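Drulbridge Timber Forum > Finishing > Kitchen and workshop surfaces

We use cookies to remember your login and reading position. Accept | Manage

Stave tops: oil both faces or only the upper one?
1,143 views | 9 replies | 2 shares

flat_sawn
30 June 2022
I have a stave top to finish, 477 mm deep, beech, supplied unfinished by Flustby. Their leaflet says to oil the upper face and the edges and makes no mention of the underside. I have always treated both faces. The base is a plain steel frame, so the underside is open to the room. Is there any measured reason to do the second face, or is it habit?

kerf_and_call
Do both. Wood takes up and gives off moisture through any face you leave open. If one side does it faster than the other, the board cups. The leaflet is written for tops that sit on cabinets, where the underside gets less air.

quartersawn_ish
Disagree in part. Oil is a poor vapour barrier. Two coats of Danish oil slow the exchange a little and that is all. If a top cups, look first at how it was stored and then at how it was fixed. I have an offcut from April, oiled on one face only, standing on its edge in an unheated shed. A straight edge across it shows no gap.

kerf_and_call
An offcut proves very little. Cupping grows with width. Try it on a full top.

quartersawn_ish
Fair on width. It is still a stave board, with narrow strips and mixed ring direction, so each strip works against its neighbours. A wide single plank is the case you are thinking of.

dry_fit
Fixings matter more than either. A stave top moves across the staves and hardly at all along them. With a metal frame, use slotted holes on the cross members and a washer under each screw head, and do not overtighten. For anything more than 200 mm across the staves I slot every hole except the centre line.

Colour is a separate question. Boards of pale strips with a few dark streaks even out slightly under oil, but the streaks stay.

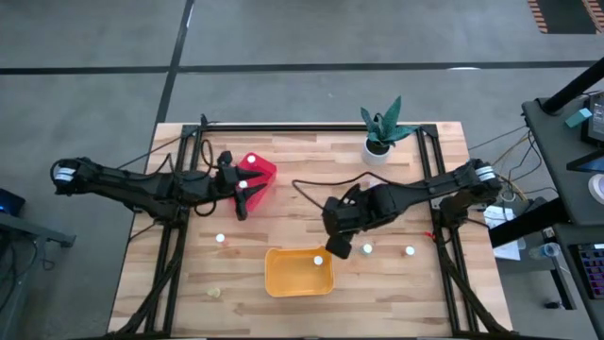 Page 2

flat_sawn
Thanks. The frame is drilled with round holes, so I will file them into slots. What about cleaning between coats and afterwards? Flustby sell a soap but it costs more than the oil did.

dry_fit
Any mild soap with no solvent and no bleach. My routine:

1. Let the last coat cure for the full time on the tin. Dry to the touch is too early.
2. Wipe down with a cloth wrung out in clean water, along the staves.
3. Mix the soap weak and keep it in a translucent bottle with a screw cap. You can read the level through the side. Write the mix and the date on a label.

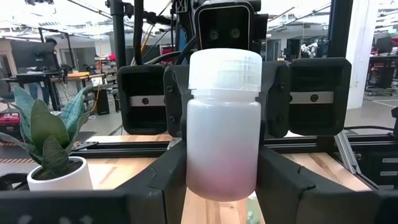
4. Put the soap on the cloth and never straight on the wood. Puddles find the glue lines.
5. Dry at once with a second cloth, including the end grain.
6. Re-oil when water no longer beads near the front edge.

kerf_and_call
Would change step 4. On Sarkstead oil I have had soap leave a dull patch even from a cloth. Plain water is enough for the first month.

quartersawn_ish
Same oil here, no patches. Was it the hard wax version? The Backlund one behaves like that if it goes on too thick.

kerf_and_call
It was the hard wax, yes. Possibly too thick.

flat_sawn
I will oil both faces. The tin holds enough and it adds an evening. Plain water for the first month, then soap.

9 replies | Share this thread (2)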